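古着の検品・仕分けスタッフ募集(パート・アルバイト)
株式会社Plorkberg 衣料リユース事業部 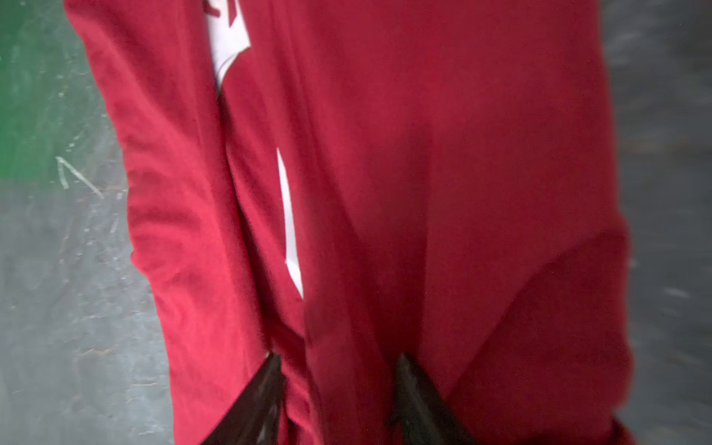 当社は家庭や小売店から古着を引き取り、国内の古着店と自社通販サイト「Stilotow」に卸しています。秋冬物の入荷が増える時期に向けて、倉庫内で検品と仕分けを担当する方を2名募集します。未経験の方も応募できます。

仕事内容
入荷した衣類を袋から出し、汚れ、穴、毛玉、ファスナーの不具合などを確認します。状態によってA、B、Cの区分に分け、品目別のかごに入れてください。Aに区分したものはタグを付け、採寸して端末に入力します。Cは資材用としてまとめ、圧縮機の担当者に渡します。
扱う品目はスウェット、ニット、シャツ、デニムが中心です。1日に扱う点数は慣れた方で最大300点ですが、入社後しばらくは点数の目標を設けません。判断に迷ったものは保留の棚に置き、夕方に責任者と確認します。

勤務地
Hollberg倉庫 2階
駐輪場あり。自動車通勤は事前に相談してください。最寄りのバス停から歩いて通えますが、夜は本数が減ります。

勤務時間
9時30分から16時30分まで(休憩1時間)
週3日から。曜日は面接時に相談のうえ決めます。学校行事などによる休みは、前月の20日までに申し出てください。1月は棚卸しのため、終業が17時30分になる日があります。残業分の賃金は別に支払います。

待遇
時給は面接時に書面で提示します。試用期間は2か月で、期間中も時給は同じです。
交通費支給(規定あり)、制服のエプロンと手袋を貸与、社員割引あり。勤務時間に応じて社会保険に加入していただきます。
半年以上勤務した方には、年1回、繊維製品の取り扱いに関する外部講習の受講料3350円を会社が負担します。受講は任意です。

応募条件
・立ち仕事ができる方
・衣類の入った袋を台車に載せる作業ができる方
・ほこりや繊維に強いアレルギーのない方
・日本語の簡単な読み書きができる方(国籍は問いません)
古着店、クリーニング店、縫製工場での経験がある方は、履歴書に書き添えてください。端末の入力は数字と選択式が中心なので、パソコンの資格は必要ありません。

服装
動きやすい服とかかとのある靴でお越しください。サンダルは不可です。倉庫内は冬は冷えるため、上着を用意してください。指輪や長いネックレスは生地に引っかかるので、作業中は外していただきます。

応募方法
履歴書(写真貼付)をHollberg倉庫の採用係あてに郵送するか、Stilotowの採用フォームから送ってください。書類到着後、1週間以内に面接の日時を連絡します。面接は30分程度で、終了後に希望者は作業場を見学できます。
提出いただいた書類は返却しません。選考後に当社で破棄します。
採用人数に達した時点で受付を終了します。

採用担当 ダニーロ・ヴァシレンコ(Danylo Vasylenko)
電話での問い合わせは13時から16時まで受け付けます。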